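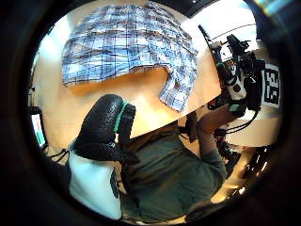
Most of the arguments I hear about handheld grippers are about software. I think the bigger gains are in how the station is looked after, and that part gets treated as somebody's spare job.

Our cell at Stundimcombe is used for handling cloth. The gripper body is a Tratia, the mounts came from Prumix, and I have worked with it since June. In that time we have recorded over 3000 folds. The ones we threw out were nearly all lost to small things: a tag plate that had crept on its screws, a cable pulled tight at the wrist, a smear on the lens.
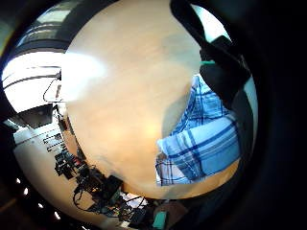 My view is that every shift should start with 10 minutes on the hardware before any cloth is touched. Wipe the lens. Check that the marker board is flat and square. Move the wrist through its full range and watch the cables. If one goes tight, re-route it then and there.

People say this is slow. A 1976 sewing machine got oiled before work and no one called that slow. The Tehrani line down the hall keeps a paper log of its checks, and I would like to see one here too. 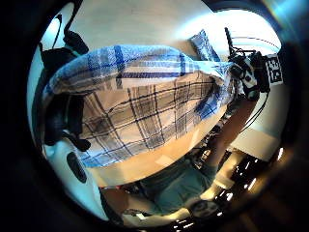 Checked cloth at the station, with the wrist unit and its square marker at right.

I would also put one person in charge of the cables for each cell. Shared jobs tend to be left for the next shift, and the next shift has its own folding to do.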